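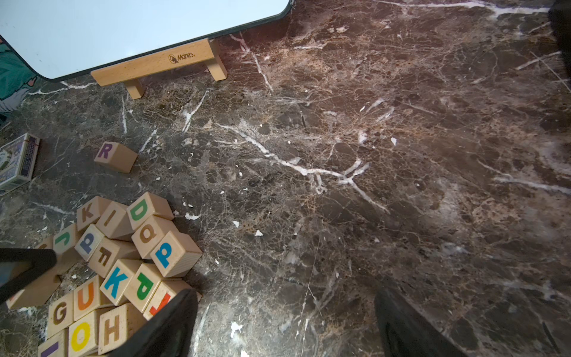
写一本商业书:常见问题

Sekside 编辑部 | 12月更新
分享 158

本页整理了企业经营者和管理者在找我们出书之前最常问的问题。Sekside 做的是商业与管理类图书的策划、编辑和制作,不做小说、诗集和教辅。合同条款以双方签署的文本为准,这里的说明只供参考。

一、开始之前

我没有写过书,可以做吗?

可以。我们的作者大多是第一次写书。真正需要的是两样东西:一个你有把握讲清楚的题目,以及每周能固定拿出来的时间。文笔问题可以靠编辑解决,题目不清楚编辑帮不上太多忙。

如果你手上已经有内部培训讲义、演讲稿、公众号文章或者客户提案,请在第一次沟通前发给我们。材料不用整理,原样发来即可。

什么样的题目适合写成书?

我们一般看三点。第一,你是否亲自做过这件事。第二,别人遇到同样的问题时,现在去哪里找答案。第三,内容能不能撑过一篇长文章的篇幅。很多题目写成五千字很好,写成一本书就会反复讲同一个意思。遇到这种情况,我们会建议先写成文章或小册子。

范围小的题目通常比范围大的好做。“企业如何面对变化”很难下笔,“一家三代经营的食品批发公司怎样换掉订货系统”就容易得多。后者的读者面看上去窄,但同行会认真读,隔壁行业的人也会拿来对照。

我应该先写完再来找你们,还是先来谈?

先谈。带着一页纸的想法来就够了。写完全稿再来的作者,经常要推翻一半结构,双方都费时间。如果你已经写完了,也没有关系,我们会先做一次通读评估,再决定从哪里动手。

书稿评估收费吗?

一页纸的选题沟通不收费。全稿通读评估收费,费用在签订正式合同后可以抵扣。评估报告归你所有,你拿着它去找别的出版方也可以。

二、写作过程

一本书要写多久?

从确定提纲到交出完整初稿,常见的是九个月到一年。快的有四个月,那位作者手上已经有一整套课程录音。慢的拖过两年,原因几乎都是作者中途换了工作或者公司有大的变动。

合同里会写明交稿日期。可以延期,第一次延期不收费用,请提前一个月告诉责任编辑。

提纲要写到什么程度?

每章一段话,说明这一章要回答什么问题、用哪个案例、读者读完能做什么。不需要写到三级标题。提纲定下来之后仍然可以改,初稿写到第三章左右通常会改一次。

章数没有规定。曾有作者坚持写20章,最后合并成十一章,字数几乎没有减少。章数多不代表内容多,读者在目录上看到太多标题反而不容易找到想看的部分。

每周要投入多少时间?

按一年完成初稿计算,每周四到六个小时。最好分成两次,每次不少于两小时。零碎时间适合记素材、改句子,不适合写新章节。

有的作者习惯清晨写,从早上6点写到上班。有的只在周末写。时间段不重要,固定下来比较重要。

可以由你们代笔吗?

我们不提供完全代笔。我们提供的是访谈成稿:编辑按提纲对你做录音访谈,整理成章节草稿,你在草稿上修改和补充。每一章你都必须亲自改过并签字确认。

这样安排有实际的考虑。书出来以后,你会被邀请去讲这本书,读者会写信来问细节。书里如果有你自己没想过的内容,当场就会露出来。

可以用人工智能工具写稿吗?

可以用来整理录音、检查错字、翻译参考资料。不接受直接用工具生成的正文。原因有两个:一是事实和引文经常出错,核对的工作量比重写还大;二是生成的案例没有出处,我们没办法为它做法律审读。

如果你在写作中使用了这类工具,请在交稿说明里写清楚用在了哪些部分。我们不会因此退稿,但会对相应段落多做一遍核对。

案例里可以写真实的客户和同事吗?

可以,但要有书面同意。我们提供一份统一的授权书,被写到的人和公司在上面签字。拿不到授权的,要改到别人认不出来为止。只改名字不够,行业、城市、时间、金额这些组合在一起,圈内人一眼就能看出来。

写前雇主时要特别留意保密协议。请把协议发给我们看一下,离职多年的也请发来。

写失败的经历会不会影响公司形象?

作者问得很多。从读者来信看,写失败的章节被提到的次数往往最多。前提是写清楚当时掌握什么信息、为什么那样决定、后来怎么处理。如果事情还在诉讼或者谈判中,先不要写,可以留到重印时补上。

几个合伙人可以一起写吗?

可以,最多三位署名作者。请指定其中一位负责对接,所有修改意见由这一位汇总后发给编辑。署名顺序和收益分配请在签约前谈好,并写进合同附件。我们见过书稿都排好版了才开始谈署名顺序的情况,结果推迟了大半年。

三、编辑与制作

编辑会改动多少?

分三轮。第一轮看结构,可能会要求调换章节、删掉重复部分或者补案例。第二轮看段落和论证。第三轮看文字、标点、数据和引文。前两轮的意见由你决定是否接受,第三轮中涉及事实错误和语法错误的部分我们会直接改,并留下修订记录。

如果你和责任编辑在某个问题上谈不拢,可以要求另一位编辑看一遍。每本书有一次这样的机会。

图表怎么处理?

请提供原始数据和一张草图,手画的也可以。我们重新绘制。不要直接从幻灯片里截图,印出来会模糊,而且幻灯片上的字往往太小。

引用别人的图表需要授权,仅仅注明来源是不够的。取得授权有时要两三个月,请尽早列出清单。

书名由谁定?

由双方商定。我们会提出五个左右的备选,你也可以提。书名里尽量不要用缩写和只有本公司才懂的说法。副书名用来说清楚这本书写给谁看、讲什么问题,可以写得朴素一些。

书名在提纲阶段只是暂定,正式确定是在第二轮编辑结束以后。在这之前请不要对外公布,也不要印在名片上。

封面可以自己设计吗?

可以提供方向和参考,最终设计由我们的设计师完成。公司标志可以放在封底或者勒口,一般不放在封面。如果你的公司有严格的品牌规范,请在签约时一并提供。

书要多厚才合适?

没有标准。商业书的读者多半在出差路上和周末读,太厚的书读完的人少。我们做过正文只有158页的书,重印了几次。字数不够时,请不要靠加大字号和重复小结来凑。

印数怎么定?

首印一般是1,000册。企业作者如果有内部培训或者客户赠书的需要,可以另外加印,加印部分按成本结算。首印售完后是否重印,由双方看前六个月的销售情况再谈。

我们不建议一开始就印很多。第一版总会有要改的地方,仓库里压着旧版,改起来顾虑就多。

四、费用与权利

出书要花多少钱?

有两种合作方式。

第一种是常规出版:制作费用由 Sekside 承担,作者拿版税,选题要通过内部评审。第二种是合作出版:作者承担部分制作费用,版税比例相应提高,选题同样要评审,只是对预计销量的要求低一些。

两种方式的编辑流程和人员完全一样。具体报价要看字数、图表数量和是否需要访谈成稿,收到提纲后五个工作日内给出书面报价。

作者必须包销吗?

不必须。两种合作方式的合同里都没有包销条款。如果你自己愿意采购,满1,000册可以在扉页加印一页致辞,内容由你提供,我们只做文字校对。

版权归谁?

著作权归作者。Sekside 取得的是合同期内的专有出版权,期限五年,到期可以续签。你可以在自己的演讲、课程和公司内部材料中使用书中的内容,不需要另外申请。全章转载或者授权给第三方平台,请先和我们联系。

如果作者是以职务身份写书,著作权可能归公司所有。请在签约前和公司法务确认,我们需要看到书面结论。

电子书和有声书怎么安排?

电子书和纸书同时上架。有声书要单独评估,图表多的书不适合做。有声书可以由作者本人录,但要先试录一章。很多人低估了录音的工作量,十万字的书在录音棚里要坐好几天。

外文版的翻译权由双方另行商定,不包含在标准合同里。

版税多久结算一次?

每半年一次,六月和十二月。结算单会列明纸书、电子书和有声书各自的销量、退货和税款。对数字有疑问的,可以在收到结算单后三十天内提出核查。

五、出版以后

你们负责推广吗?

负责基本的部分:各销售渠道上架、书评人赠书、一次线上分享会、一套可以用于社交媒体的摘录。除此之外的活动由作者自己决定,我们提供书和物料。

请不要把希望都放在上市第一个月。商业书的销售比较平缓,很多是靠读者推荐给同事、公司成批购买,半年以后才看得出走势。

什么是 Skurkley 读书组?

Skurkley 是我们为企业读者办的线下读书小组,每组十二人以内,一次只读一章。新书上市后,作者可以申请到小组里旁听一次。旁听时不讲课,前半段只听,后半段回答问题。

参加过的作者大多觉得有用。读者卡在哪里、跳过了哪里、把哪句话理解成了相反的意思,坐在那里都听得到。这些记录我们会存档,重印修订时用得上。

小组目前设在总部所在地和 Âu 两处。其他城市的公司如果人数够,可以申请单独开组。

Somus 账号是做什么用的?

Somus 是我们的书稿协作系统。签约后会为每位作者开通账号,提纲、稿件、修订记录、授权书和结算单都在里面。请不要通过聊天软件发送稿件,版本很容易弄混。

忘记密码可以在登录页重设。助理或同事需要协助上传文件的,请由作者本人在“成员”页面添加,权限选“协作”,不要共用账号。

系统每晚11点起有一小段维护时间,这期间上传的文件可能不会保存。

书出版后发现错误怎么办?

在 Somus 的“勘误”栏提交,写明页码、原文和改正后的文字。电子书一般在两周内更新。纸书在重印时改正。如果是可能误导读者的数据错误,我们会同时在网站上公布勘误表。

可以出修订版吗?

可以。改动超过全书五分之一的按修订版处理,重新走第二轮和第三轮编辑。只更新数据和个别案例的按重印处理。讲具体软件和法规的书过时较快,签约时可以先约定一个修订时间。

这本书能给我带来多少客户?

我们无法承诺,也请对作出这类承诺的机构保持谨慎。有作者说,书出来以后初次拜访客户时的自我介绍短了很多,对方已经知道他做什么。也有作者说几乎没有感觉到变化。书的内容和你的业务离得越近,起作用的可能性越大,但仍然要看行业。

六、提交选题

需要提交哪些材料?

一页纸的选题说明,写清题目、读者、你的相关经历。
一份初步提纲,没有也可以。
任何一章的样稿,或者一篇你自己写的长文章。
预计的交稿时间。

样稿请用可编辑的文档格式,不要发扫描件。

多久能收到答复?

选题说明在三周内答复。十二月投稿较多,可能要到五周。不采用的选题我们也会回信,并简单说明理由。同一个题目修改后可以再投一次,请在邮件标题里注明“再投”。

可以同时投给别的出版方吗?

可以,请在选题说明里注明。进入合同谈判阶段后,请先停下与其他出版方的谈判。

可以约时间当面谈吗?

可以,工作日上午10点到下午4点,请提前预约。线上会议也一样。首次面谈大约一小时,请带上你认为和自己想写的书最接近的一两本书,并想好你的书和它们有什么区别。

相关阅读
选题说明怎么写:三份通过评审的样本
案例授权书填写说明
访谈成稿的流程与录音要求
Somus 新作者上手指南
Skurkley 读书组:如何申请旁听
从内部讲义到书稿,先删什么

评论 20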